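Dinell Community Transport Scheme
Progress report to the Plarnier Fund, second period
Prepared by Tincuța Lungu, Scheme Manager 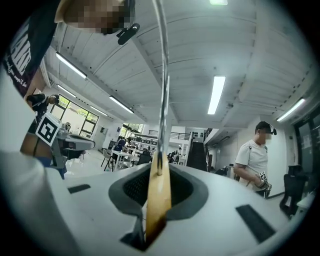
How has the second instalment of the grant been spent?

Most of it has gone on drivers' wages and fuel for the Dewan route, with the remainder set aside for repairs to the older minibus.

The scheme carried 443 passengers in the period, against a target of 700. The shortfall arose mainly on the Dewan route, which started in January and ran on a reduced timetable while 2 driver posts were vacant. Both posts have now been filled. Bookings for hospital journeys remain steady, and we have added a later return from the clinic at the request of patients.

Fares were held at the level agreed with the Fund. Insurance costs rose by almost 10 per cent on renewal - this has been met from reserves and no further grant is requested.

The telephone booking line is still closed at lunchtime. Chrysoula Theodorakopoulos is preparing a revised rota for the office and will send it to the Fund with the next set of accounts. We also ask the Fund to confirm whether the unspent training allowance may be carried forward.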